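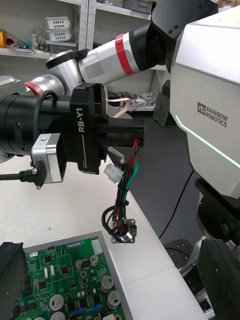

Left gripper with the wire bundle, metal end still near the table edge. Wrist view.

27 September 2025
Notebook, grasp planner and cable handling

Continued from the page of Ute. I work on the branch "litley-grasp", which is the old planner plus the new hold check. The purpose for today was to find why the planner says "hold lost" while the jaws still have the bundle between them.

Setup is the same as before, both arms active, the green board in its tray on the table. I did not change the camera calibration. Eckhard asked me to write the parameters each time, so:

jaw force limit: 17 (in our units, not newton, see the wiki page)
hold check rate: 8 Hz
segmentation: Rathjen model, April weights
lift speed: slow profile

First runs. The hold check compares the gap of the jaws with the gap at the moment of closing. If it becomes smaller than the threshold, the state goes to "lost". For a rigid part this is fine. For twisted wires it is a bad assumption, as the bundle can settle between the jaws. The leads move beside each other, the gap shrinks a little, and the planner opens the hand and goes back to the home pose. It happened in 3 runs one after another, always in the first part of the lift.

I looked in the log and the gap decreases slowly. When a part is really dropped, the gap falls in one step. So the signal is there, we only read it in the wrong way. I replaced the threshold by a check on the speed of the change, with a short filter before it. The code is in hold_monitor, function gap_rate. Please somebody read it, I am not sure about the filter at the start, when the buffer is not full. For now I return "held" until the buffer is full, and this is maybe too friendly.

After the change the false "lost" did not come again in the same motion. I then pulled the bundle out by hand to see if a real loss is still found. It is found, but later than I would like. Uthai says we can use the motor current as a second signal. I agree, but the current topic arrives with a delay that I do not understand, so I leave it for the next entry.

Second problem, perception. The Rathjen model gives one mask for the whole bundle, and this mask also takes the thin wires which are behind the gripper, near the shelving. In the depth image they are clearly further away, but the model looks only at colour. The result is that the grasp centre moves upwards, away from the bundle. I tried two things:

a) Cut the mask with depth, everything behind the jaw plane is removed. It works when the depth is good. On the black wire the depth has holes, and then part of the bundle is removed also.

b) Start the mask from the point between the jaws and grow it downwards only. It is simple, and it gives a better result. The white connector stays inside the mask, the wires in the background stay outside. The loop of black wire close to the metal end is sometimes in and sometimes out. For the grasp centre this does not matter, for the collision model it does.

I keep b) and will add the depth cut only for pixels where depth is valid. Not done yet.

Third, the collision model. At the moment the bundle is one box which hangs from the gripper. The box is too wide, so the planner believes it touches the tray and refuses the path over the board. Sabine has proposed a chain of small capsules from the jaws to the metal piece. I made a first version with fixed length. Planning time went up to 69 ms per query, which is acceptable for the slow profile but not for the fast one. Maybe fewer capsules in the upper part, where the wires are twisted together and do not spread.

One more remark: the metal end is heavier than the rest, so the bundle swings when the wrist stops. The planner does not know this at all. A smoother stop would be easier than a model of the swing. Otis has a jerk limit in the Joltavell wrapper, but it is switched off by default, and when I turned it on the controller complained about the message version. I need the newer wrapper. Otis, can you tell me which tag you use?

Small thing - the logger writes the time of saving and not the time of the measurement. I lost a good hour with this. Fixed in my branch, not merged.

Open points:
- filter start in gap_rate (review, Ute or Eckhard)
- delay of the current topic (me and Uthai)
- depth cut only on valid pixels (me)
- capsule chain with variable length (Sabine)
- jerk limit, wrapper tag (Otis)
- ask Tronton if the gripper driver can send the gap faster than now

Logs are in the shared folder under "bundle_hold". The runs before the change of the logger have wrong times, please do not use them for plots.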